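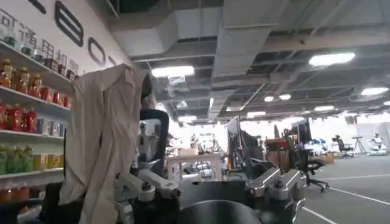 Ponora wall shelves, the white ones: a long review after seven months with drinks on them

I put off writing this until the shelves had been through some real use, so apologies to Yutong Fang, who has been asking me since spring whether she should buy them for her own place. Short version: yes, with a couple of gripes, and please buy better screws.

Some background. I run a small snack and drinks counter, and last December I finally got rid of the old wire racks I'd inherited with the lease. They rattled, they left rust rings on everything, and small bottles tipped over between the wires if you so much as looked at them. I wanted white, I wanted something that mounted to the wall so I could mop underneath, and I wanted it to hold bottles in nice straight rows. I looked at the Matix system first (too deep, it ate half my walkway on paper) and then at Riltitz, which is lovely and costs more than my fridge did. Ponora was in the middle on price and the depth was right, so in went the order.

Delivery took 13 days. Everything came flat and well padded, except one end panel that had a dent in the corner. I sent them a message and a new panel showed up without any argument, so full marks there.

Putting them up was an evening and a half. The instructions are pictures only, and they're fine until you get to the part where the brackets go on the wall, at which point there's one drawing with an arrow pointing at nothing in particular. Reinaldo Bittencourt from the bike shop came over with his level and we worked it out between us. My advice is to throw the screws that come in the bag straight into a drawer and buy decent ones! The supplied ones are soft. I stripped 4 of them before I gave up and walked to the hardware store. Also, mark out the whole run before you drill anything. I didn't, and the second section ended up a hair higher than the first, so down it came again.

Now the good part — they hold a lot of weight. Bottled drinks are heavy, way heavier than people think when they're shopping for shelving, and I fill mine right to the front. I keep checking the middle of each shelf for sag and so far I can't find any. With the old racks you could see the dip from the door.

They also make the stock look good. White shelves behind colored bottles is such an easy win. Orange and amber bottles with red caps look fantastic lined up together, and a row of red bottles with white caps next to something blue and white practically sells itself. I used to group everything by supplier, which made sense to me and to absolutely no customer. Now I go by color and shape and people find things faster. Shalini Chaturvedi, who does my window displays, told me to put the darker bottles farther along and keep the bright ones near the front, and she was right, annoyingly.

Cleaning is easy. Warm water, a bit of dish soap, a soft cloth, dry it off. The finish has stayed white, which I was worried about with sticky spills. I had one bad leak from a cracked bottle of plum drink, and I only found it the next morning, and it still wiped off. Don't use the scratchy side of the sponge, though. I did that once on an end panel and there's a dull patch I can see every time the sun gets around to it.

Okay, gripes. The front lip is very low. It's fine for full-size bottles, but cans can slide if you push in a new row from the side in a hurry, and I've picked up more than a few off the floor. Memon makes a clip-on rail that's meant for a different shelf and it does fit if you trim the ends. I shouldn't have to do that. Ponora, please sell a rail!

Second gripe, moving a shelf up or down. The slots are close together, so there's plenty of choice about height, but you have to take every last thing off the shelf first and then lift it at exactly the right angle or it jams on one side. It took me 20 minutes to move a single shelf the first time. I'm better at it now but I still wouldn't do it during opening hours. Measure your tallest bottle before you load anything, caps included, and leave enough space above it to get your hand in. I went too tight at first and was scraping my knuckles all week.

Third, and this is small, the price label holders are sold separately and come in packs of 16. I needed a few more than one pack, so now I have a bag of spares living under the register. If anybody local needs some, come and get them.

Weidong Xu asked in the comments on my last post whether they'd work at home in a pantry. I think so, if your wall is solid. They're a bit plain for a living room, but for jars and bottles they'd be great, and you'd never load them as hard as I do. On a hollow wall I'd want somebody who knows about anchors to take a look before you trust it with anything made of glass.

Would I buy them again? Yep, and I'm planning to, for the short wall by the back door where the paper goods are still sitting in boxes. I've got the measurements written down already and I'm only waiting to see whether the price drops again before the holidays like it did last time.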